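## 4. Setting up the file-handling routine

Read this section before you switch on the Fisent office package. The supplier's own guide, from Cirnent, covers the same ground in two pages and assumes everything goes right. We have tried to write down what the routine needs from you, which is more than the sales sheet suggests.

### 4.1 Preparing the cabinet

1. Pick a low cabinet with hinged doors. The sales sheet says "any office storage." We would not try it on drawers.
2. Open both doors as far as the hinges allow. The package has a door-opening routine, but it is sold separately, and we have not been shown it working on a pair of doors.
3. Lay files flat on the shelf, labels up. Leave a hand's width between the shelf edge and the door.
4. Start with one folder. The Tuominen hands are rated for more, but the rating was made on a bench, with a clear approach from every side. Inside a cabinet, both arms have to come in between the doors.

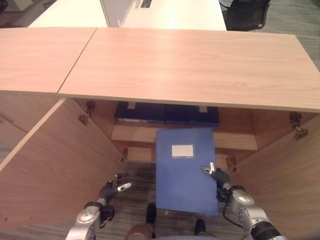
*Widad Kanaan*

**Note:** A fingertip on the folder is not a grip. The status panel shows "contact" as soon as one hand touches, and the wording has misled several of our users. Wait for "hold" before you send the next command.

### 4.2 Running the first transfer

5. Stand outside the arms' reach with the stop button in your hand. Do not leave it on a desk.
6. Select **Retrieve**, then **Single item**. Set the arm speed to 60 percent. The default is full speed — we see no reason for it in a shared office.
7. Confirm the target on the tablet. If the outline on the screen covers the shelf as well as the folder, cancel and select again.
8. Let the routine finish. Do not reach in to straighten a folder, even if it is tilted. A tilted folder is within tolerance, according to Cirnent.

**Caution:** Cables on the carpet are a trip hazard for people and are not reliably mapped by the base. The July software update claims to fix this. Treat the claim as untested in your building and check the floor yourself.

### 4.3 Using the cabinet top as a drop point

The top of the cabinet can serve as a drop point if it is level and inside the arms' reach. Set it in the Fusby app under **Places**.

9. Clear the area you plan to use. The app wants a flat patch larger than the item on all sides.
10. Save the place and give it a plain name. Names with symbols are dropped without a warning.
11. Expect items to lie at an angle. The placement routine checks that an item is flat and supported, and it does not square it to the edge. If your filing depends on neat rows, plan on doing that part by hand. 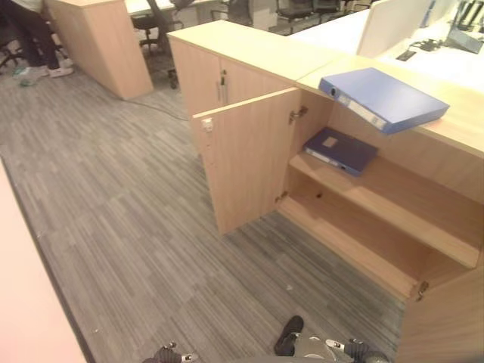
### 4.4 If the routine stops

- **Error 107 (target lost):** Check the lighting inside the cabinet first. Dark covers on a shaded shelf are the usual cause in our experience.
- **Hands open without a command:** Press stop, power down and call support. Do not restart from the tablet.
- **Counter warning:** The finger covers are due for replacement at 4,000 grips. Failed grips count toward the total — ask your dealer about this before you sign a service plan.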